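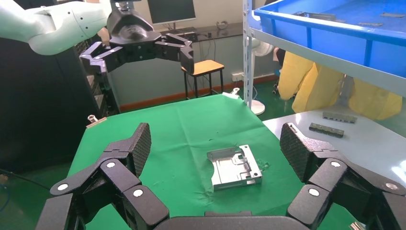
Mon 27 May

Sturura opens its sorting room with a new run of aluminium brackets

Well, we've finally done it! After talking about it since February, we at Sturura are opening the doors of our sorting room at Unari, and I get to be the one to tell you. I've been looking after our small metal parts for 4 years now, and this is the first time I've had a proper table to do it on.

The news first. Our new machined aluminium bracket, the Cidard, goes on sale today. It's a flat rectangular piece with raised side walls, recessed channels and a cutout, and we're starting with a run of 200. Bensaid, who have been buying our older brackets for years, have already put their name down for 34 of them (thank you, Bensaid, you've been very patient).

Now the table, which I'm rather fond of. We lay a green cloth over it and clip it down so it doesn't wander off. I tried doing without the cloth and didn't like it one bit, as bare metal on a bare top makes a horrid noise and I fret about scratches. A cloth does pick up bits of thread and fluff, so ours gets a good shake every evening, and I still find specks on it the next day. Silver shows up beautifully against green, too, so I can look a part over without squinting.

Then there are the bins. We went for big, bright plastic ones with tall sides, and you can spot them from right across the room.
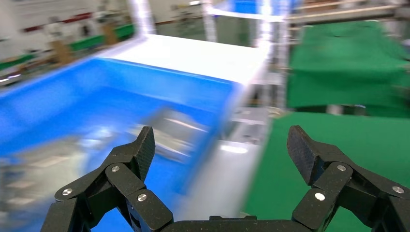

A silver-grey item in the blue bin at our Unari sorting room.

Trade visitors are welcome to come and handle a bracket before they order, and we'll be running 2 open afternoons to begin with. Dates go up on our website as soon as I've settled them. Bring the thing you want to fix it to, if it's small enough to carry! I'd much sooner see a part tried for size on the table than have it posted back to me a week later.

Samples and price lists can be had from the Sturura sales desk at Unari.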